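Home | Visits | Reports | Contact
Print this page | E-mail this page

Open day at Piltton, February 24, 2025

The flyer promised a look at how old office computers get a second life. I've heard that one before, usually from someone selling me a printer, so I paid my $2 for parking and went in with low expectations.

Our guide said 147 towers had gone back out the door since December. Gone where, I asked. Schools, mostly. She didn't have a list.
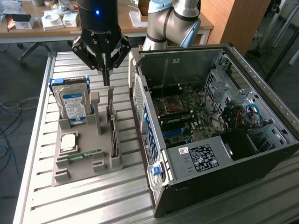 Jaruwan Rattanakul

The parts tray was the bit I liked. Hard drive upright in its slot, processor flat in a square recess, one stick of memory lying down and another standing on edge, all next to an opened tower on its side. Tidier than my garage – I'll give them that.

Whether a 500 GB drive is worth anyone's labour is another matter. I asked about wiping data and got a brochure. The coffee was decent, and the tour ran 24 minutes.

Print | E-mail | Back to top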